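August 31, 2024
Trastitby Household Survey Group

4.2 Do unit price labels change what people buy?

The claim that unit price labels steer shoppers toward cheaper canned food rests on thin evidence. The Zinach trial, which is cited most often, followed 400 households in two towns and reported a drop in spending after the labels went up. It had no control stores. Prices at both chains also fell in July, and the authors do not correct for this. We are not convinced that the labels did anything.

The Golestani survey is larger in scope but relies on what people say they look at. Shoppers tend to say they compare prices. Receipts from 200 of the same households show that most bought the brand they had bought before, whatever the label said.

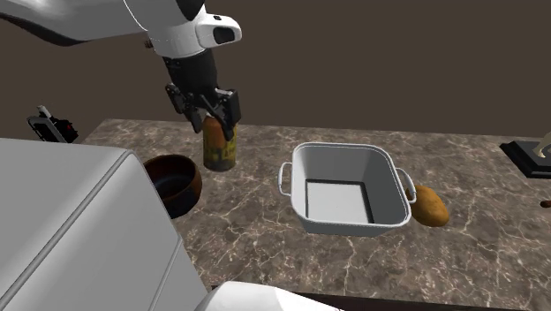
Figure 2. A tall can held just above a marble countertop.

Can size complicates matters further. A tall can and a wide one may hold the same amount, yet the Vila data treat them as different goods. Once they are merged, the supposed savings shrink to a level we would expect from chance alone. Any later study should record net weight first and shelf price second.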